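4. The Tea Round

4.1 Choice of task

The student groups were free to choose their own task, within two limits: it had to use both arms, and it had to be something a person could do without thinking. The second limit was Heidrun Bachmann's idea, and it did a great deal of damage. Of the 6 groups enrolled in the Sernalberg project course, one proposed folding a shirt, one proposed opening a letter, and three proposed variations on stacking things that were already stacked. The remaining group, whose work this section covers, proposed clearing away the tea things. They named their controller Morkia and declined to say why.

Clearing tea things looks like a generous task on paper. Cups are stiff, they don't roll far, and they come with a handle, which the students took as an invitation. In the project proposal the whole job fills four lines: find a cup, lift it, put it on the tray, repeat. We gave the proposal a good mark. In hindsight the line reading "repeat" should have been looked at more closely, as it accounts for most of what follows.

4.2 Working arrangements

Each group had the two-arm table for one morning and one afternoon a week, from the start of term until the final demonstration in April. The booking sheet was kept on paper. An earlier online version had allowed two groups to reserve the same hour, and both groups had turned up with printed proof.

Demonstrations were recorded by the students themselves, who moved the arms through the task by hand-held controls and saved each run under an agreed file name. The agreed file name was used for the first week. After that the recordings include several called "good", one called "good really" and a folder called "old", which proved to hold the newest material. Sorting this out took one of the authors (I-seul Ham) the better part of two days, and we recommend that future courses let the software choose the names.

By the end of recording, the group had 112 complete runs they were willing to stand behind. Runs in which a cup was dropped, or placed on the table beside the tray in the evident hope that it would pass, were kept in a separate set. That set was used later for the failure detector described in 4.5, so the effort was not wasted, though it was not much comfort at the time.

4.3 What the students built

Morkia has two parts. The first, Feltier, decides which cup to go for next. The second, Shim, corrects the approach during the last few centimetres, where the learned motion tended to drift. Shim was written in one evening as a temporary fix and was to be removed once the main policy had been trained properly. It is still there. Removing it was tried three times, and each trial was followed by a short meeting and the return of Shim.

Feltier began as a fixed list. The students had agreed among themselves that cups should be cleared from the right, and wrote this down as though the cups had agreed too. When we moved the cups before a test run, as the course handbook says we may, the arm went to where the first cup used to be and closed firmly on air. The second version picks the cup with the clearest path to it and leaves crowded ones until their neighbours have gone. This is also what people do, and several of the group were rather put out to find they had spent three weeks arriving at it.

The tray caused more argument than the cups. One half of the group wanted marked positions on it, so that every cup had a known place to go. The other half held that a tray with marked positions was a rack, and that they had not signed up to load a rack. A vote was tied. The matter was settled by Heidrun Bachmann, who pointed out that the first cup down decides how much room is left for the rest, and that the controller had better learn this early in life. No marks were used.

Training was stopped at 2,000 steps for the first reported version. The number has no deeper meaning. It was where the curve went flat and also when the building closed.

4.4 Layout of the task

Cups are set out on coasters or saucers, and the tray lies within reach of the arm that does the placing. The rack and the items on it belong to the course's wider set of objects and play no part in the score, but the arms must not disturb them. Knocking the rack ends the run. Students found this rule harsh until they had watched an arm discover the rack at speed. 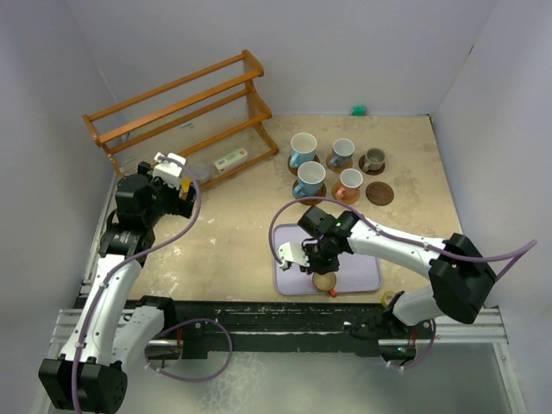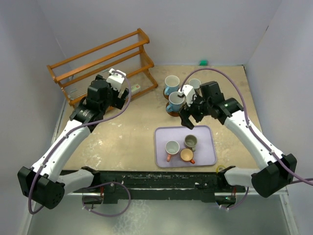 Figure 3. The two-arm table with the tea things, shown at two stages of loading: one cup on the tray (first picture) and three (second picture).

We scored each test run by the number of cups standing upright on the tray when the arms came to rest. A cup lying on its side scored nothing. The students asked for half a point and sent us a page of reasons, some of them good. We were not moved, mainly on the grounds that none of the authors would accept tea from such a cup.

The score says nothing of how a run felt to watch. Two runs with the same result could be quite different: in one the arm went about its business, and in the other it hesitated over the tray for so long that people in the room began giving it advice. We tried adding a time limit and dropped it again after the students tuned for speed and the cups started to arrive with a noise. A gentler measure, based on how hard the cup meets the tray, is planned for next year's course.

4.5 Failures

The most common failure was a good grasp followed by a poor release. The fingers opened, the handle caught on one of them, and the cup followed the hand back up for a short way before thinking better of it. Shim had no say in this, as it switched itself off on contact. The students' answer was to add a small sideways motion before lifting – a wiggle, in their report, and we have kept the word – which helped with some handles and did little for others.

The second most common failure was choosing a spot on the tray that was already taken. This happened almost entirely with the last cup of a run, and the failure detector now stops the arm before it tries. The arm then waits, holding the cup, until a student comes and takes it.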